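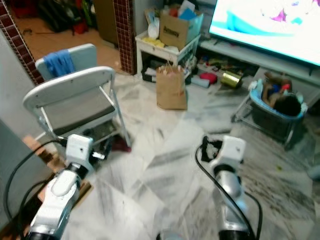 Yi-an Wang wrote on 09/05/2026:

> Has anyone on the list kept a bat house going for more than a couple of summers? Ours has been up on the south wall of the garage since we moved to Flarkent, and as far as I can tell not one bat has ever looked at it twice. My neighbor says bat houses never work and I should take it down and use it for kindling. I would hate to do that. We do see bats over the creek at dusk, and there is a maple by the driveway that might be a better spot. Should I move it? Paint it? Leave it alone and quit fussing? I would also love to know if there is any trick to telling them apart when they are zipping around overhead, because my daughter asks every single evening and I am running out of ways to say "a brown one."

Dear Yi-an, and hello to everybody else too,

Please don't burn it! I have been meaning to write to the list all summer and kept letting the tomatoes get in the way, so you have done me a favor by asking, and you will have to forgive me if I go on a bit. Bats are one of the few subjects on which my family has asked me to limit myself at dinner.

We put our first house up on the old milking shed outside Ultholm, and it sat empty for three summers. I checked under it for droppings so often that I wore a path in the grass. The fourth year, in June, I found a little scatter of them on the stones, like dark grains of rice, and if you crush one (wear a glove, and don't breathe over it) it crumbles into shiny bits of insect wing, which a mouse dropping won't do. I went in and told my husband as if somebody had been born. So a couple of summers isn't much of a trial, and a house that has been ignored for two years may just be a house they haven't needed yet.

About the maple. I would leave it out of your plans. I know it feels like the natural place, and I tried it myself with our second house, on a lovely big ash by the pond. The leaves shade the box just when the mothers want it warm for the pups, the branches get in the way when they drop out to fly, and anything that climbs can climb up and wait at the door. We had a raccoon who thought I had put up a vending machine. A building or a pole is much better. Your south wall sounds fine to me, provided it gets the morning sun and there isn't a porch light shining on it all night. Is there one? You didn't say, but so many garages have them, and ours was on a timer that I had forgotten all about until I stood out there one evening and it came on right in my face.

Height matters too. Our good one hangs 15 feet up, and the one on the shed started out a fair bit lower than that until I talked my brother-in-law into bringing the long ladder. They like a clear drop under the opening, so if there are lilacs or a trellis beneath yours, I would trim those back this winter. As for paint, it depends on how hot your wall gets. Up here we stained ours dark brown, outside only, with a water-based stain, and left the inside rough and bare so they have something to hang on to. If your summers run hotter than ours, a medium shade would be safer, as a box can cook. Run your hand along the seams while you are up there. If you can feel a draft through the top, a bead of caulk will fix it.

If you do decide to move it, wait until you are certain it's empty, and do it in the cold months so it's in place before they come back in spring. I would finish up any repairs then as well. And please don't be tempted to bring home a bat from somewhere else and pop it in. A man from over toward Harkari told me once that he had done this, and the bat was gone before he got down off the ladder. It isn't kind to them, and in many places it isn't legal either.

Now, your daughter's question, which I like best. Telling them apart by eye at dusk is hard, and I have been at it for years and still say "a brown one" more than I would like. But there are a few things she can watch for. A big bat that flies straight and steady, fairly high, with slow wingbeats you can nearly follow, may well be a big brown. A small fluttery one that keeps low over the water, dipping and turning, is more likely one of the little ones in the group that includes the little brown. Red bats often work around street lamps, and if the light catches one just right you really do see rust. Beyond that you need a detector, which turns their calls into clicks you can hear. Even the simple kind is great fun for a child. We lend ours out, and it comes back with sticky fingerprints every time, which I take as a good sign.

She might also like to count them out. On a calm evening, sit where you can see the opening against the sky, get there before sunset, and put down a mark for each one that leaves. Our best night was 121, in late July, when the young ones had just begun to fly, and I lost my place twice because I was so excited. The first count we ever did at that house was 29. We are nowhere near the old church at Bang, where the summer tally was 1312, but those bats have a whole attic and about a century's head start on us!

One last thing, and I say it to everyone. If you ever find a bat on the ground, don't pick it up with your bare hands, and don't let the children or the cat near it. Put a box over it and call a wildlife rehabber. And if anybody has been bitten, or you wake up with one in the bedroom, call the doctor or the health department right away and don't let the bat go until they have told you what to do. I love them dearly, but rabies is rabies.

Do write back and let me know about that porch light. And if your neighbor still wants kindling, I have half a dead plum tree he is welcome to, if he'll come and cut it up.

Warmly, from Ultholm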